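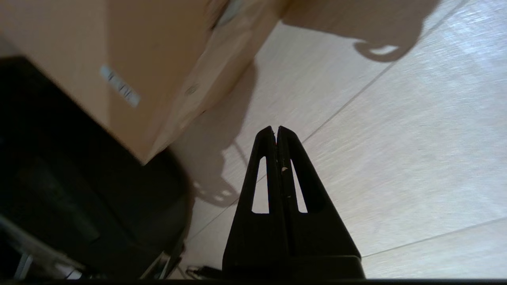
I am not a natural teacher. I once tried to show my nephew how to tie a tie and we both ended up in clip-ons. So when the people at Nornton asked if I'd like to spend a day teaching a robot to handle cardboard boxes, I said yes mostly out of curiosity about which of us would quit first.

Nornton is a small outfit on the edge of Dravstead, in a low building between a tire shop and a place that sells hot tubs. What they do there, all day long, is show robots how to do chores. No programming, at least not the kind I was picturing. You take hold of the controls, you do the job through the robot, and it keeps a record of what its gripper's camera saw and how you moved. Do it enough times and the software (theirs is called Bakach, and don't ask me how to pronounce it, I heard three versions before lunch) starts to work out the pattern for itself.

My job was boxes. Go to the box, get a finger into the opening, work the flap back. I've opened maybe ten thousand boxes in my life and never once thought about how. Try it with two stiff black fingers and no sense of touch! The first thing I learned is how much of my box opening is feel. I push until something gives. I wiggle. Through the controls I had only my eyes, and from the wrist camera a flap looks a lot closer than it is. I spent my first few tries poking at air with great confidence.

My coach for the day, a very patient woman in hiking boots, told me to slow down and then told me again. Going fast is fine if you're good, she said, but a robot that learns from a fast, sloppy person becomes a fast, sloppy robot. It copies everything. If you hesitate before every grab, it'll hesitate too. She once had a habit of backing off a little before she committed to a move, and a couple of weeks later the robot was doing the same nervous little step back. She said it was like hearing your kid swear.

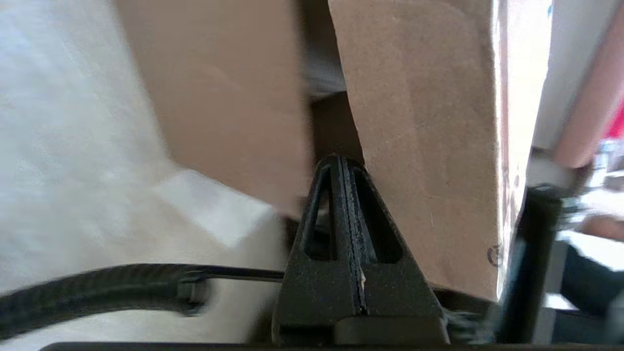

The gap between two flaps is where I really came unstuck. Cardboard bends, and it bends differently depending on how old the box is and how many times somebody has folded it. Come in too flat and you just shove the whole box across the floor. Come in too steep and the finger catches on the edge. What finally helped was aiming for the dark part of the gap and easing the tip in before trying anything clever. I got my first clean one on try number 19, and yes, I yelled. Two people looked up from their desks and went right back to work.

By the end of the afternoon I had some 30 runs they thought were worth keeping. I was ready to be proud of that until I heard that a regular will get through far more before the first coffee break. They keep a few of the messy ones too, as long as the person recovers well, so the robot gets to see what digging yourself out of trouble looks like. I had plenty of material in that department.

You'd think the work would be dull, and by hour four my neck was complaining, but there's something oddly absorbing about it. You start to see the job in tiny pieces. On the drive home I stopped for groceries and caught myself watching my own thumb slide under the lid of an egg carton, wondering how on earth I'd explain that to anybody.

They tried the newest version of the box skill for me before I left, trained on other people's work and none of mine. It opened two boxes nicely and got hung up on the next. It stopped, eased back, came in again a little lower. My coach folded her arms and sighed, and went to find another box.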